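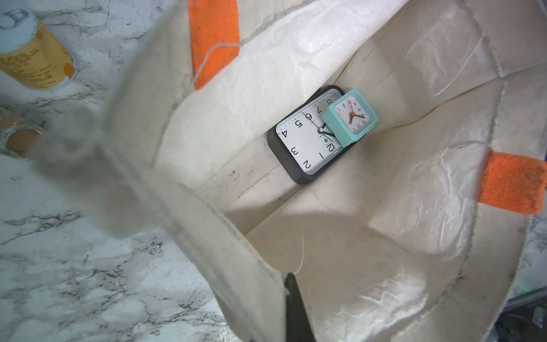

Indira Rao objected at the end of last session that the notes spend too long on the arm. Her point was that the arm is one quote from one vendor, and that by the time a group is asking for money the arm has usually been picked. What goes wrong afterward is the small stuff - fingers, cables, mounts, things to pick up. I agree with most of that, and these notes are arranged accordingly. The arm gets one section and everything else gets the rest.

Equipment Planning for Manipulation Work
Session 5: Budgeting a tabletop station
Handout revised 22 October 2018
Yasuo Uchida

What the session covers

We plan one tabletop station for handling household objects. The station has an arm, a gripper, a camera at the wrist, a work surface and a stock of objects. We assume the room, the power and the network are already there. If they aren't, go back to the Session 3 notes before you ask anyone for a quote.

The running case is the Kalia station. The group had its arm approved in one round and then had to write a second request for everything that goes with it. The second request is the one we work through. Its ceiling was $3000.

The arm, briefly

Get the quote in writing and read what is left out. The Tikard quote in your reading packet covers the arm, the controller and the base plate. It does not cover the gripper, the adapter flange, the cable run along the arm or any training. Three of those four had to be bought later out of the small request.

Check payload with the gripper and camera mounted. Students often compare the payload on the data sheet with the weight of the object and stop there. Subtract the gripper, the flange, the camera and its bracket first, then compare.

Ask about lead time separately for the arm and the controller. They don't always ship together.

Starting from the task

Before writing any line items, write down what the station will be asked to do in its first term of use. Use plain sentences. "Take a clock out of a tote bag" is a good one. "General manipulation" is useless for budgeting, since it doesn't tell you what to buy.

The tote bag sentence brings in several costs. A soft bag has walls that fold and move. The gripper may need to hold the rim before it can do anything about what is inside. Objects at the bottom may lie on top of each other, at any angle, and the camera has to see down past the opening. So from one sentence we get questions about finger length, finger thickness, camera placement and lighting.

Do this for each task and put the questions in a column beside it. The line items come out of that column. When a reviewer asks why you need a second set of fingers, you point at the task.

Line items in the Kalia request

Wrist cameras, brackets and cables: $1824. This paid for 2 cameras, one to mount and one to keep in the drawer. Reviewers tried to strike the spare. The group kept it by showing the delivery time for a replacement from Iordache and what the station would be doing in the meantime, namely nothing.

Gripper fingers and object stock: $607. These were put together on one line. I would separate them. Fingers wear and get reordered on a schedule you can predict after a few months. Objects get replaced when they break, when they get lost, or when somebody wants a harder set. On one line, the objects always lose.

Remainder: surface covering, tape, bins, adapter flange, tools. Work out the remainder yourself and check whether you could equip a bench with it. Most people in the class last year said yes and then forgot the flange.

Fingers

Gandura sells its gripper with one pair of fingers. Other pairs are listed as accessories, and you can also make your own if you have access to a shop or a printer. Making them is cheaper per pair and costs somebody's time, and the time should appear in the plan even if no money changes hands for it.

Points to settle before ordering:

Width. A wide finger has more contact with the object and also hides more of it from a wrist camera. Hold the finger in front of the lens before you commit.

Color. A matte surface gives less glare. Pick a color that stands apart from the surface and from most of your objects if your software has to find the finger in the picture.

Thickness at the tip. This decides whether you can get between two objects that touch.

Fasteners. Buy extra screws of the exact length. The Kalia group lost an afternoon to one missing screw.

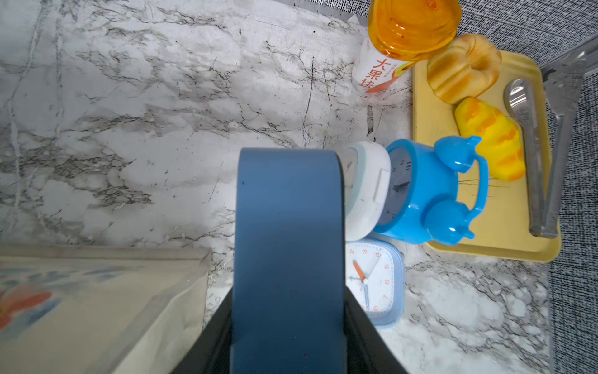

Object stock

Buy objects in families. If the station is going to handle clocks, get several clocks that differ in shape, size and casing: square, round, one with a handle, one with a knob that sticks out. The same goes for toy food, bottles and utensils. A station that only ever sees one bottle tells you very little about bottles.

Include things that are hard to see. Clear plastic and polished steel both give trouble, and it is better to find out in the first month. They cost no more than the easy objects.

Buy duplicates of anything you plan to report results on. Shops change their stock, and a toy you bought in one batch may not be there when you need it again. Write the shop, the price and the purchase date on a sheet kept with the bins. A photo of each item next to a ruler is enough of a catalog for a small station.

Containers count as objects too. Trays, bags and boxes belong in the stock list with their own line. A rigid tray lasts. Soft bags stretch and crease and collect dirt at the bottom, and their behavior changes as they do. Plan to replace them.

Surface

Decide what the arm will work on and keep it the same. A patterned surface is a fair choice if you want the vision side to deal with clutter, and a poor one if you are still getting the basic pipeline to run. Either way, buy enough of the covering to replace it once. Surfaces get scratched where the fingers come down, and a new roll from a different batch may not match.

Timing

Count back from the first day you need data. Allow for quotes, approval, shipping, and then setup, which is always underestimated. The Kalia group wanted to start in December and had the cameras by then, but the flange came later and the gripper could not be mounted without it. One cheap part held up the whole station. Mark any item like this in your plan, where everything else waits on it, and order it first whatever it costs.

Ask your purchasing office when it stops taking orders for the fiscal year. Get the answer by email.

Running costs

Leave a line for the second year. It should cover fingers, cables, soft containers and replacement objects at the least. If your form has no place for it, put it in the justification text so that it is on record.

To hand in

Write a one-page request for your own station under the Kalia ceiling. Assume the arm and gripper are approved. List your tasks first, then the line items, and mark which task each item comes from. Put fingers and objects on separate lines. Circle the item that everything else waits on.

Reading for next time: the Tikard quote again, terms and conditions only, and the Iordache returns policy.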